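Fanura Work Table: Owner's Guide
Section 3. Putting the table in its place and getting the top ready for use

By this point you should have the legs on and the table standing on its own feet, and if you have, well done, the heavy part is behind you. This section is about finding the table a good home, getting it level, and giving the white top its first clean before you start putting things on it. Set aside an unhurried hour. Most of it can be done alone, although you will want a second pair of hands for step 2.

If your table came second-hand, or has moved house with you, you can start from here as well. Just have a quick look underneath first and make sure the leg bolts are snug.

What you will need

The short spanner from the bag of fittings
A spirit level (the longer the better, though a small one will do)
Two soft cloths, one for washing and one for drying
Washing-up liquid and a bowl of warm water
The sheet of felt pads, part 271
A pencil and a bit of masking tape

Choosing the spot

1. Have a good think about where the table is going before you lift anything. It is tempting to push it straight up against the wall and be done with it, and plenty of people do, but it's a much nicer table to live with if you can get at the back of it. We suggest leaving 20 cm behind, which is enough for a hand and a cloth, and for fishing out the pencils that will certainly roll down there.

If the table is to stand by a window, try it with the long side facing the light. White tops bounce a fair amount of brightness back at you on a sunny morning, and you may find you would like a blind. Sit down for a minute or two at the time of day you expect to use it most and see how your eyes feel about it.

2. With one person at each end, lift the table clear of the floor and walk it over. Please don't drag it, even a short way.

CAUTION: Lift by the frame beneath the top. The edge of the top is easy to grip and feels as though it ought to be the right place, but it isn't meant to take the whole weight of the table.

3. Mark where the feet have landed with small pieces of masking tape. You will be glad of these if the table gets nudged while you are doing the next part.

Levelling the feet

4. Lay the spirit level along the length of the top and look at the bubble, then turn it and try it across the width. Old floors are rarely flat, so don't be put out if it is a good way off.

5. Find the lowest corner and turn its foot anticlockwise with the spanner, a half turn at a time, checking the level as you go. Each foot will give you up to 11 mm of height. If you need more than that, it is safer to put a firm packing piece under the foot than to wind it right out to the end of its thread.

6. When both directions look right, press down on each corner in turn with the flat of your hand. A tiny bit of give on a carpet is quite usual. On a hard floor there should be none at all, and if you feel a rock, go back to the corner that moved and bring its foot down another quarter turn.

NOTE: Wooden floors settle under a new weight. Check the level again after 3 days, and then once more the next time you happen to have the spanner out.

The first clean

7. Peel the protective film off the top, starting at a corner and pulling it back low and slow over itself. If it tears, lift the torn edge with a fingernail or a scrap of card. Knives and scrapers should stay in the drawer for this one.

8. Wash the top with warm water and a few drops of washing-up liquid, and wring the cloth out well before it goes anywhere near the table. Work from one end to the other, overlapping a little each time, and dry it off with the second cloth. There may be a faint smell from the film, which goes off by itself with the window open.

9. Crouch down so that your eye is nearly level with the surface and look across it towards the light. Smears that you would never notice from above show up quite plainly like this, and a second wipe generally sees them off. It is also a good time to look for any marks from the journey. If you find one, take a photograph of it and write to us before you go any further, and we will sort it out with you.

A white top is a lovely thing to work on, as darker things stand out so clearly against it. A small black screw is hard to lose on it, and even a soft blue-grey shows up well.

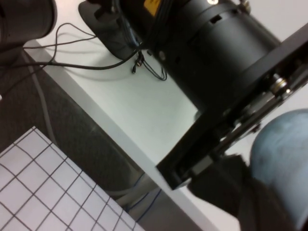 Setting things down for the first time

10. Cut the felt pads to size and stick them under anything hard or heavy that is going to live on the table: lamp bases, metal stands, pots, trays with rough corners. Press each pad down firmly and leave it for an hour before you stand the thing upright again.

11. Put the heaviest item on first and place it over or near a leg if you can. Lift things into position and lift them again when you change your mind (you will, we all do). Sliding is what leaves those fine grey lines on a pale surface.

12. Clamps may be used along the long edges, with a scrap of card or thin wood between the jaw and the top. Tighten by hand only, and take them off when the job is finished.

CAUTION: Pans straight from the hob must go on a trivet. Heat marks on the white finish can't be cleaned away.

CAUTION: Don't sit or stand on the table to reach a shelf, however sturdy it feels.

Keeping it nice

A wipe with a damp cloth at the end of the day is plenty for most households. Black scuffs from rubber usually come off with an ordinary white pencil eraser, rubbed gently and in small circles. For ink, try washing-up liquid on its own first and leave it a minute before wiping. We would ask you to keep away from bleach, scouring powder and the green side of the sponge, all of which dull the surface, and a dull patch on white catches every bit of dirt going.

Tighten the leg bolts once a year. Our own habit in the Treltbridge workshop is to do ours every May, when the windows get cleaned, and it takes hardly any time.

Spare feet, pads and bolts can be ordered from the parts desk. Ask for Gareth Birkett, and have the number from the label under the top to hand when you get in touch.

Section revised July 2025. Section 4 covers fitting the drawer.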